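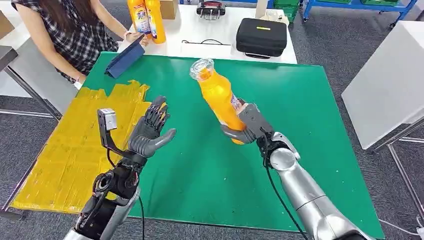
The Plosby cordless scanner must be paired with its base before it will save any readings. Do this once at each receiving bench, before the first delivery is booked in. You will need a table within reach of a power point and enough clear surface to turn stock over and find its label. Colour helps when you pick a spot for test scans: a plain green mat with a patch of yellow tape at one side gives you two backgrounds that are easy to tell apart, so you can ask someone to put an item "on the yellow" and know where it will be. Avoid glass and mirrored metal.

## 3.1 Connecting the base

1. Place the base on a level surface, with the cable outlet facing away from you.
2. Push the round end of the cable into the base until it clicks. Do not twist it.
3. Plug the adaptor into the wall and switch on at the power point. The light on the base turns amber.
4. Wait for the light to go green. First start-up takes up to 15 minutes while the base loads its settings.

**Caution:** Use only the adaptor supplied. Phone and laptop chargers can damage the base and are not covered by the warranty.

**Note:** If the light is still amber after the start-up time, switch off at the wall, wait a minute and start again from step 3. If it is red, see Section 7.

## 3.2 Pairing the scanner

1. Charge the scanner in its cradle until the display reads at least 97 per cent.
2. Lift the scanner out and hold the trigger until you hear two beeps.
3. Scan the pairing code on the underside of the base.
4. Enter the set-up PIN, 3286, when the display asks for it.
5. Change the PIN straight away. Go to Menu, then Security, then New PIN. Write the new one in the front of this guide or keep it with your other site records.

One base can hold up to eight scanners. Pair them one at a time and return each to its cradle before picking up the next. If you have an older Brata scanner on the same bench, turn it off first or the base may try to pair with that instead.

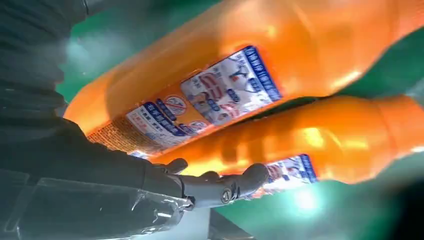 Once the last scanner is paired, the base light will blink green and then stay on. You can leave the base running overnight. It uses very little power in standby and checks for updates at 3 am, so a base that has been switched off at the wall will be slow to start the next morning.

## 3.3 Test scans

Run a test before you book in real stock. Use items you handle often, including at least one with a curved label. Flat cartons will nearly always read and won't tell you much.

1. Select Menu, then Test Mode. Readings taken in this mode are not saved to your stock list.
2. Lay the item on its side with the barcode facing up.
3. Hold the scanner a hand's width above the code and tilt it slightly. Straight down is the usual cause of glare.
4. Squeeze and release the trigger. One beep is a good read. A low buzz means the code was found but could not be read.
5. On curved labels, turn the scanner so the red line runs along the length of the item, if the bars allow it. Otherwise move back a little and try again.
6. Press Exit to leave Test Mode.

**Note:** Shiny plastic wrap over a label can be scanned through if it is pulled tight. Loose wrap should be cut away.

**Caution:** Do not look into the scanning window or point it at another person's face.
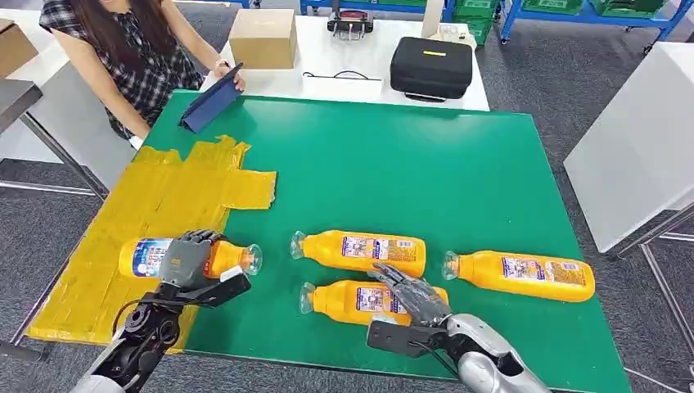

Crisóforo Montes wrote to us from the Carroll depot that step 6 is the one his crew forgets, and that a whole morning's deliveries went through in Test Mode without reaching the stock list. He asked for an on-screen warning. From software version 5 the display shows a yellow bar across the top for as long as Test Mode is on. On earlier versions, check the top corner for a small letter T before you start a delivery.

Readings taken in Test Mode cannot be recovered. The items have to be scanned again.

## 3.4 Naming the bench

1. On the base, press and hold the centre button until the display shows "Unnamed".
2. Scan letters from the card in the back pocket of this guide. Names can be up to 12 characters.
3. Press the centre button again to save.

The name is printed on every receiving docket from that bench. If you also use Kundidia for your accounts, type the name there exactly as it appears on the base, capitals included, or dockets will go to the Unmatched folder.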